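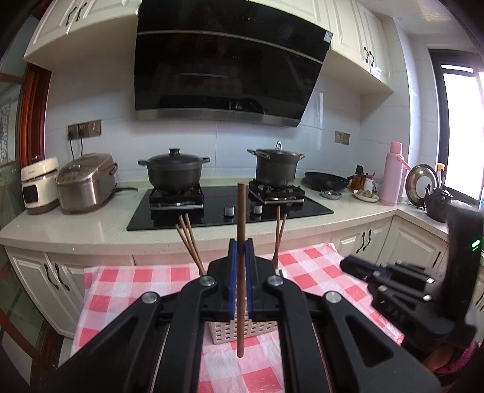 プリトフ会館の調理室。手前のかごに茶色の木の箸、奥のガスこんろに二つの鍋

会館の調理室、昼食会を再開 箸は一膳ずつかごに立てて

プルリトホルム地区のプリトフ会館で、二階の調理室を使う昼食会が再び始まった。昨年の冬から休んでいたが、壁と調理台の工事が六月に終わり、地区の住民が月に二回、一緒に料理を作って食べることができるようになった。

調理室の壁には白い長方形のタイルが張られ、白い戸棚には濃い色の取っ手がついている。こんろは二口のガス式で、その上に大きな黒い換気扇がある。工事の前は電気こんろが一つだけであり、汁物とおかずを同時に温めることができなかった。会を担当するレセゴ・ンクナさんは「以前は汁物が先にできて、おかずを待つあいだに冷めました。今は両方を火にかけておけますから、とても助かります」と話した。

初回の昼食会は二〇〇八年七月十七日に開かれ、14人が参加した。献立は鶏肉と大根の煮物、豆の汁物、ご飯、それに青菜の油いためである。ご飯は調理台の左の端にある炊飯器で炊いた。材料費は一人分ずつ集めるのではなく、入口に置いた缶に各自が入れる方法をとっている。

食器の置き方も新しくなった。これまで箸は引き出しの中にまとめて入れていたが、長さの違うものが混ざり、食事の前に合うものを探す時間がかかっていた。今回からは、穴のあいたベージュ色のかごに箸を立てて、赤と白の格子柄のテーブルクロスをかけた机の上に置く。参加者は自分で一膳を取り、食後は洗って、ふきんの上で乾かしてから、またかごに戻す。戻すときは太いほうを上にする約束である。

この方法を提案したのはジントラ・パウラウスカスさんである。自宅でも長いあいだ同じようにしているという。「引き出しは閉めてしまうと中が見えません。かごなら、足りないときにすぐ分かります」とパウラウスカスさんは説明した。かごは地区の金物店ペトコフが寄付した。店では、長い菜箸を入れるための深いかごも秋までに用意する予定である。

初めて参加したカムレシュ・マトゥールさんは、箸を使うことにまだ慣れていないと言いながら、煮物を二回おかわりした。「家では一人で食べることが多いです。大きい鍋で作ったものは味が違うと思いました」と感想を述べた。食後には、鍋の焦げを落とす方法について参加者のあいだで意見が分かれ、片づけが予定より少し長くなった。

会館では、調理室の使い方を書いた紙を一階の受付で配っている。主な内容は次のとおりである。

火を使うあいだは必ず換気扇を回すこと。
炊飯器のコードは、使い終わったら壁から抜くこと。
油と調味料は共同のものを使ってよい。残りが少ないときは受付のノートに書くこと。
自分の食器を持ってきた人は、その日に持ち帰ること。

次回の献立は、プリモ・モレッリさんが担当する野菜の煮込みに決まっている。参加を希望する人は、前日の午後4時までに受付で名前を書く。子どもも参加できるが、6歳未満の場合は大人と一緒に来てほしいとのことである。調理の手伝いは午前中から始まり、食事だけの参加も受け付ける。エプロンの貸し出しはない。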